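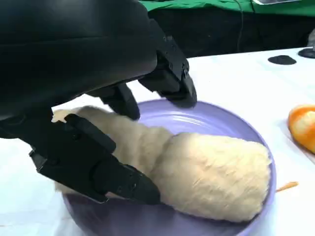 Fig. 1. Plush item on a shallow plate, orange fruit alongside.

3.2 Surface and finish in tabletop objects

Three surface types are compared in this unit: pile, glaze-like gloss and natural skin. Fig. 1 has all three on a white tabletop.

Pile. Short fibers scatter light, so a cream plush reads as pale beige to off-white, with the darker values only in the creases. Outline is a poor guide to form here – use the creases.

Gloss. The purple plate returns light as concentric curves that follow its shape. Record the curves before the color. Do not infer the material from gloss alone; ceramic, melamine and coated metal can all look alike at this distance.

Skin. The fruit shows slight dimpling and one soft highlight on the upper surface.

Exercise (Bucur, sec. 3)
Set a soft item on a plate of 17 cm or more, lamp at 40 degrees. Make one tonal sketch, 100 mm wide. Repeat with the lamp at 34 degrees and note which surface changes most.

Sketches go in the Gonder folder by the end of February. Late work to Z. Manole, Brestville annex.

Reading: Baek handout, part 2 – gloss and rim reflections.

Shares 17 Comments 4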